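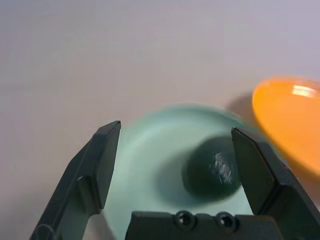
Ticket: gripper stops short of close on bowl pick
Cell: Kaverura bench 2
Status: Open, waiting on part

Symptom: Arm moves to the green bowl, gripper gets the close command, fingers stop at 40 percent travel. Controller logs a grip timeout after 300 ms and holds position. Seen on 3 runs. The round dark green item was left in the bowl each time.

Checked:
Finger screws, tight.
Cable at wrist, reseated, no change.
Close with nothing between the fingers, same stop point, so the bowl is ruled out.
Druminine driver rolled back one version, no change.

Finding: Motor current climbs before the stop. Points to drag in the finger drive. Force limit left at default. Do not raise it to get past the stop.

Next: Swap drive unit, rerun homing, repeat the pick with the orange dish in the same place. Arm locked out until then.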